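# Régler la prise de petits objets avec le kit bimanuel Grumia

Le kit Grumia est livré avec deux bras, deux pinces à doigts parallèles, une caméra par poignet et le logiciel Skála. La notice couvre le montage mécanique et la mise sous tension. Elle passe vite sur le réglage des pinces pour les petits objets lisses, qui demandent un peu plus de soin que les cubes fournis dans la boîte. Ce tutoriel part d'un kit déjà monté et fixé à la table.

Comptez 44 minutes pour la procédure complète la première fois.

## Ce qu'il faut avoir sous la main

- le kit monté, avec les deux bras reconnus par Skála ;
- les doigts effilés (option Soder) ou les doigts d'origine ;
- une clé Allen de 3 mm ;
- un chiffon non pelucheux et un peu d'alcool isopropylique ;
- quelques objets de test qui ne craignent pas les rayures.

Les doigts Soder se montent sur les mêmes vis que ceux d'origine. Ils sont plus pointus et marquent plus facilement les surfaces vernies. Évitez de commencer par un objet auquel vous tenez.

## 1. Nettoyer et contrôler les doigts

Coupez l'alimentation des deux bras. Passez le chiffon imbibé d'alcool sur les faces internes des doigts et laissez sécher. Les rayures fines sur les faces externes n'ont pas d'effet sur la prise. Une bavure sur le bord interne, en revanche, laisse une trace sur l'objet : poncez-la au papier très fin ou changez le doigt.

Vérifiez ensuite le serrage. Un doigt qui bouge à la main fausse tout le reste du réglage.

## 2. Refaire le zéro des pinces

Remettez sous tension, ouvrez Skála, puis allez dans **Pinces > Étalonnage**. Le logiciel ferme chaque pince à vide et enregistre la position de contact. Faites-le bras par bras, en gardant l'autre en position de repos.

Si les pointes se croisent au lieu de se rejoindre, desserrez le doigt fautif, réalignez-le et recommencez. Sur notre exemplaire, il a fallu s'y reprendre une fois à gauche.

## 3. Limiter la force et la vitesse

Dans l'onglet **Effort**, la valeur par défaut est de 80 %. Elle convient aux cubes, mais elle est trop élevée pour un petit objet rond et brillant, qui a tendance à s'échapper vers le haut quand on serre. Descendez à 30 % et remontez par petits pas si l'objet glisse.

Réduisez aussi la vitesse de fermeture. Le curseur n'a pas de graduation, ce que nous regrettons ; placez-le dans le premier quart et notez sa position dans le champ de commentaire du profil.

Enregistrez le tout sous un nouveau nom. Skála écrase le profil actif sans prévenir lorsqu'on quitte l'onglet.

## 4. Tester la prise, puis l'approche du second bras

Posez l'objet de test debout ou couché selon sa forme, face au premier bras. Amenez la pince à sa hauteur, doigts ouverts, et fermez-la lentement. Les deux pointes doivent toucher les flancs à la même hauteur. Pour un objet allongé, prenez-le dans la partie basse et laissez le haut dégagé : le retour de la caméra de poignet reste lisible et l'autre pince garde de la place.

Approchez ensuite le second bras par l'avant, en biais, pointe vers le bas. Arrêtez-le avant tout contact et regardez le retour du premier poignet. Sur une table polie, les reflets peuvent gêner le suivi ; baissez alors l'exposition dans **Caméras**.

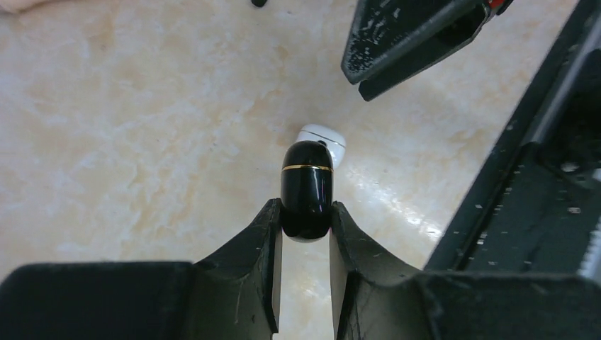

## 5. Valider le profil

Répétez la prise avec les mêmes réglages, en déplaçant un peu l'objet entre deux essais. Si la prise échoue toujours du même côté, revenez à l'étape 2. Si elle échoue au hasard, augmentez légèrement l'effort.

## Notre avis sur le kit

Le Grumia est bien adapté à ce genre de travail une fois réglé. Les pinces sont assez fines pour manipuler deux objets voisins et le changement de doigts est rapide. L'interface de Skála est moins aboutie, surtout la gestion des profils.

Le revendeur Grorico propose le réglage en atelier avec la livraison. Avec la procédure ci-dessus, on peut s'en passer. Les doigts Soder sont vendus à part, par paire ; il en faut deux paires pour équiper les deux bras.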